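Man on my commuter train keeps "falling asleep" against me. How do I deal with this?

Posted by Vesna Spahić, Wed 19 August

I get the early train from Matholm, four days a week, and there is a man who has decided that I am furniture.
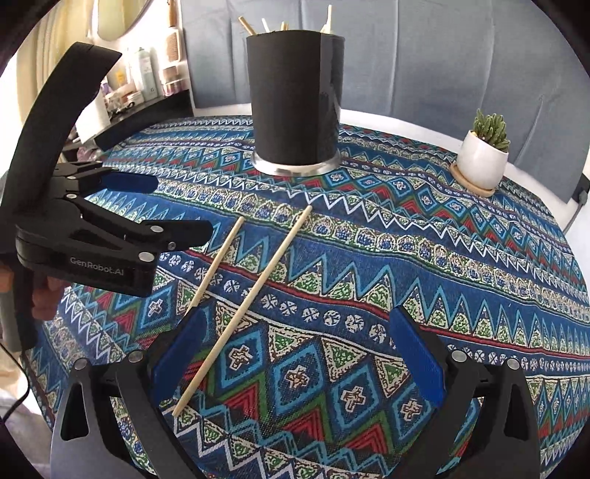
It started in June. He sits next to me even when half the carriage is free, opens his knees to the width of a barn door, and by the second stop his head is drooping towards my shoulder and his hand has slid off his own leg and on to mine. If I move, he wakes up beautifully refreshed and says sorry, love. If I change seats, he turns up beside me the next morning. I have tried the bag between us. I have tried coughing. Last week I finally said "please move your hand" out loud and a woman opposite looked at me as if I'd lit a cigar.

My sister says report it. My colleague says he might really be tired. It's a 65 minute journey and I'm now spending most of it planning where to put my elbows. Has anyone reported something this small and been taken seriously?

3 replies

nanero_line

It isn't small. A hand on your leg, more than once, after you've moved away, is worth reporting and you don't need to prove what he was dreaming about. I did it two years ago on the Hollino branch. What helped me was a dull little list on my phone: date, train time, which carriage, what he did, what I said. I had 2 entries when I rang and they still took it down properly. There should be a text number for the transport police on the posters by the doors, and you can send it from your seat without him knowing. Ask for a reference number and quote it if he does it again.

On the day itself, stand up and say it to the whole carriage if you can face it. "You've put your hand on me again." The word again does a lot of work. If you can't face it, go and find the guard. Freezing is normal too — I did it for a month.

Bernard80

Could you not just get the later train

pockets_of_mondal

Bernard, she could also move house.

Vesna, I'd second the list, and tell the station staff at your end as well. Ours at Mondal started walking down the platform at boarding time once they knew, and my particular sleeper developed a sudden interest in the front carriage. It took 20 minutes of filling in a form with a pen that didn't work. As for the woman opposite, I have been her, I'm sorry to say. Half asleep and slow to catch on. Look straight at one person and ask them to swap seats with you. People are much better when they're given a job.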